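6 开放日与来访演示

本章适用于在展厅、教室或车间一角搭建的料箱取放演示单元，包括机械臂、三指夹爪、料箱、Ultix控制软件以及工作站电脑。日常实验的操作见第4章，夹爪的拆装见第5章。机械臂本体和控制柜的操作以原厂手册为准，本章内容与原厂手册不一致时，按原厂手册执行。

演示单元由Vikura提供安装支持。首次在新场地使用前，必须由受过培训的操作员完成6.2至6.4的全部步骤。同一场地再次使用时，从6.4开始即可，但料箱、夹爪或工作台挪动过的，须从6.2重新做起。

6.1 人员安排

每场演示至少需要两人同时在场：

操作员：持示教器，负责机械臂的启动、运行和停止，演示期间不得离开示教器，也不承担讲解。
讲解员：面向访客，负责介绍、回答问题和维持观看区秩序。讲解员可以随时要求停机，操作员接到要求应立即停机，不必先问原因。

访客较多时另设一名引导员，负责在入口处分批放人。Tremavberg场地的操作员为Jolanta Laskowska和Mārtiņš Kazlauskienė，讲解由Halina Kurek安排。其他场地请在预约时写明人员名单。

注意：操作员在一场演示中途换人的，必须先停机，由接班的操作员重新确认6.4中的各项，再继续运行。

6.2 场地与工作台

1. 确认地面平整。地毯可以使用，但工作台四脚须落实，用手推台面不得晃动。
2. 将工作台推到位，锁好脚轮或垫好脚垫。
3. 在台面上铺硬纸板，纸板须超出料箱放置的范围。拆开的包装箱可以使用，印有文字的一面朝上朝下均可，但不得有翘起的封口胶带或钉子。
4. 把料箱放在纸板上，箱口朝上，长边与台面边缘大致平行。
5. 用横杆夹夹住料箱箱壁的上沿。夹子手柄朝箱外，不得朝向夹爪的工作范围。
6. 双手推料箱各边，检查是否移位。有移位时重新夹紧，仍然移位的，更换纸板。
7. 在地面贴出观看线。观看线距机械臂最大伸展范围不小于700毫米。
8. 沿观看线摆放围栏。出入口设在操作员看得见的一侧。

说明：料箱底部有磨损和灰尘属于正常使用状态，不影响取放。箱底有开孔的，小于孔径的物体不要放入。

小心：料箱箱壁为金属薄板，边缘可能锋利。搬运时戴手套。

6.3 线缆

夹爪的线缆沿机械臂外侧敷设，在腕部留出弯曲余量后再向下接到夹爪。余量过小时，腕部转到极限位置会拉扯插头；余量过大时，线缆会垂到料箱里，挂住物体。

1. 断开夹爪电源。
2. 把线缆沿臂身理顺，在每个臂段上至少固定一处。
3. 在腕部留出一个松弛的弯，弯的大小以腕部向两侧各转到极限时线缆不绷紧为准。
4. 检查各手指根部的接头是否插到底。细线不得夹在手指与底座之间。
5. 接通夹爪电源，在Ultix中打开“夹爪”页面，逐一点动每根手指，观察线缆是否跟着移动。
6. 将腕部以慢速分别转到两侧极限，再次观察。发现绷紧或刮擦时，立即停止，回到第2步。
7. 地面上的线缆归拢到工作台后方。凡是横过通道的线缆，一律加盖线槽。

注意：测量仪表、备用电源线和工具在准备阶段可以放在工作台后方。访客入场前，把不用的收走，仍需连接的放到访客够不着的地方。

小心：不要用扎带把夹爪的细线和臂上的粗线缆捆在一起。两者移动的幅度不同，捆在一起容易把接头拉松。

6.4 开机与检查

1. 打开总电源，等待控制柜自检结束。
2. 打开工作站电脑，启动Ultix。
3. 在登录窗口选择“演示”账户。不得用“维护”账户进行演示。
4. 确认界面左上角显示“已连接”。若显示“等待”，见6.8。
5. 按下急停按钮，确认界面变为红色并且机械臂不响应点动。释放急停，按“确认”。每一个急停按钮都要这样试一遍，包括讲解台上的那一个。
6. 用慢速把机械臂移到“准备位”。
7. 在料箱为空的情况下运行“空走”程序一遍。运行时操作员的手指始终放在停止键旁。
8. 观察夹爪在料箱四角的位置。手指与斜壁之间应始终留有间隙。若有接触，停止，重新标定料箱位置（见4.6）。
9. 在“速度”一栏选择“公开演示”。该档位的手部速度上限为每秒200毫米，不得在演示中调高。
10. 在检查单上签名，写明时间。

检查单放在工作站抽屉里，用完后交给Gwenllian Howells归档。没有签名的检查单视为未检查。

说明：“空走”程序只走路径，不闭合手指。第一次看到手指不动作，不要当作故障处理。

6.5 挑选和摆放物体

演示物体装在蓝色盖子的收纳盒内，共34件，盒盖内侧贴有清单。每场从中挑选，不必全部使用。盒外的物体须先按4.9做抓取试验，才可用于有访客的场合。

挑选时注意以下几点：

形状要有差别。泡沫块、海绵、方盒、细长的笔状物和形状不规则的小玩具放在一起，访客比较容易看出夹爪对不同物体采用的手指姿态不同。

颜色要与箱底分得开。料箱内是浅灰色金属，青色、粉色、橙色的物体辨认效果好。半透明的物体辨认率低，可以放一件，讲解时用来说明相机识别的限制，但不要把它作为第一个抓取目标。

软硬要搭配。海绵和泡沫块对抓取位置要求不高，适合放在开场。金属件和带螺钉的支架对位置要求高，宜留到后半段，由操作员视情况决定是否抓取。

不要放入下列物体：玻璃制品、带液体的容器、食物、电池、刀具、访客的手机和钥匙。访客常常提出用自己的东西试一试，讲解员应当婉拒，可以请访客从收纳盒中另选一件。

摆放步骤：

1. 确认机械臂停在“准备位”，并且Ultix显示“暂停”。
2. 操作员取下使能钥匙，拿在手里。
3. 讲解员从料箱左侧放入物体。不要从机械臂下方伸手。
4. 物体之间留出手指能够下探的空隙。靠着箱壁的物体不要超过一半。
5. 竖立的物体放在箱底中部，倒下后也不至于卡在墙角。
6. 讲解员退到观看线以外，说“可以”。
7. 操作员插回使能钥匙，按“继续”。

小心：第3步中，即使夹爪看上去已经完全静止，也必须等操作员取下钥匙后才能把手伸进料箱。

6.6 演示流程

访客每批人数由场地大小决定，Krawczyk展厅每批以围栏前站一排为限。上一批全部离开后，再放下一批进入。

1. 讲解员请访客站到观看线外，指出急停按钮的位置，并说明演示期间不得越过围栏。
2. 讲解员用一两句话介绍单元的组成。不必讲参数，有人问再答。
3. 操作员按“开始”。机械臂从“准备位”移到料箱上方，夹爪手指朝下。
4. 第一个目标由操作员在屏幕上点选，宜选泡沫块或海绵。
5. 夹爪下降，手指张开，停在箱底上方。此时操作员可以按“保持”，让讲解员说明各手指的动作，时间不宜过长。
6. 按“继续”，手指闭合，抓起物体，移到放置点后松开。
7. 从第二个目标起切换为“自动选择”，由Ultix决定抓取顺序。
8. 连续抓取失败3次时，软件自动暂停。操作员按6.8处理，讲解员照常向访客说明情况，不需要回避。
9. 料箱中的目标取完，或者预定时间已到，操作员按“结束”。机械臂回到“准备位”。
10. 操作员取下使能钥匙后，讲解员开始回答问题。

注意：访客可以拍照和录像，但不得使用自拍杆，也不得把设备伸过围栏。闪光灯会影响相机识别，请讲解员在第1步中一并说明。

有儿童的团体，第1步要说得慢一些，并请带队老师站在孩子与围栏之间。轮椅使用者安排在出入口一侧，那里的围栏较低，视线不受遮挡。

6.7 常见问题的答法

以下内容供讲解员参考，不必照读。

访客问机械臂有多快：可以回答演示时使用的是较低的速度档，正常实验有时会快一些，具体看任务。

访客问夹爪为什么会抓空：可以回答软件先根据图像估计物体的位置和朝向，再选一组手指位置，估计有偏差时手指会从物体边上滑过去。箱底的反光和物体的阴影都会造成偏差。

访客问手指为什么是三根：可以回答三根手指能够围住圆的和不规则的物体，也能并成两边去夹扁平的物体。细长物体抓起来仍然不太稳。

访客问这套设备多少钱：请访客填写联系卡，不要当场报价。

访客问能不能由自己来操作：一般来访不安排。事先约定过的专业来访，可以在操作员陪同下用屏幕点选目标，使能钥匙仍由操作员保管。

讲解员答不上来的问题，记在问题本上。Halina Kurek会在开放日之后整理并回复留下邮箱的访客。

6.8 现场故障处理

界面显示“等待”，不变为“已连接”
1. 检查工作站后面的网线是否插牢。
2. 关闭Ultix，重新启动。
3. 仍不连接时，重启工作站，不要重启控制柜。
4. 还是不行的，取消本场演示，联系维护人员。

夹爪有一根手指不动
1. 按“停止”，取下使能钥匙。
2. 断开夹爪电源，检查该手指根部的接头和细线。
3. 重新插好，接通电源，在“夹爪”页面点动该手指。
4. 仍不动作时，本场改为只展示路径，运行“空走”程序。不要用两根手指继续抓取。

物体卡在箱壁与夹爪之间
1. 按急停。
2. 请访客后退。
3. 由操作员释放急停，以最慢的速度将夹爪竖直抬起。不得横向移动。
4. 夹爪离开料箱后，取下使能钥匙，再用手取出物体。
5. 检查手指有无弯曲，接头有无松动。
6. 运行“空走”程序一遍，正常后才可继续。

连续抓取失败后自动暂停
1. 看屏幕上目标的轮廓与实际物体是否重合。
2. 不重合的，按“重新识别”。
3. 重合但抓不起来的，在列表中取消该目标，换下一个。
4. 多个目标都不重合时，检查料箱是否移位，横杆夹是否松动。料箱移位后必须重新标定，不能靠手推回原处。

物体掉在料箱外
掉在工作台上的，等本次抓取结束、取下钥匙后再捡。掉到围栏外的，讲解员可以直接捡起，但不得递过围栏交给操作员，应放在讲解台上，下一次补放物体时再放回。

有人越过围栏
操作员立即按急停。等该人退出、围栏复位后，从6.4第6步重新开始。事后填写事件记录，不论有没有人受伤都要填写。

6.9 结束与收拾

1. 将机械臂移到“收拢位”。
2. 退出Ultix，关闭工作站。
3. 断开夹爪电源，再断开总电源。
4. 取出料箱中的所有物体，按盒盖清单放回收纳盒。缺少的在清单上画圈。
5. 用干布擦拭手指和料箱内部。不要用酒精擦拭手指表面。
6. 松开横杆夹，放回工具架。料箱可以留在台上。
7. 收起围栏，地面胶带当天撕掉。
8. 使能钥匙交回钥匙柜并登记。

海绵和泡沫块用久了会掉屑，掉屑明显的直接更换，规格写在收纳盒侧面的标签上。去年5月的开放日接待了超过200名访客，海绵中途换过一次，建议全天的活动都多备一套。

6.10 预约与表格

在Tremavberg和Krawczyk展厅安排演示，由Czesław Rutkowska统一登记。登记时请写明来访单位、大致人数、有无儿童、是否需要其他语言的讲解，以及希望看到的内容。只看料箱取放的，按本章执行；另需看视觉标定过程的，参照4.6，并请多留时间。

相关表格：
表6-A 演示前检查单
表6-B 事件记录
表6-C 访客联系卡
表6-D 物体清单（同收纳盒盖内侧）
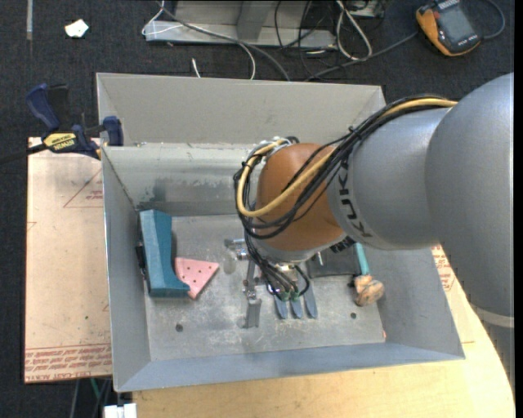 本页最后修改：2026年3月12日

图6-1 料箱取放，对应6.6第5步。三指夹爪的手指朝下，位于箱底上方；料箱左侧的青蓝色泡沫块和带孔的粉色三角块适合作为开场目标，腕部线缆的走法参见6.3。

上一节：5 夹爪的拆装
下一节：7 定期维护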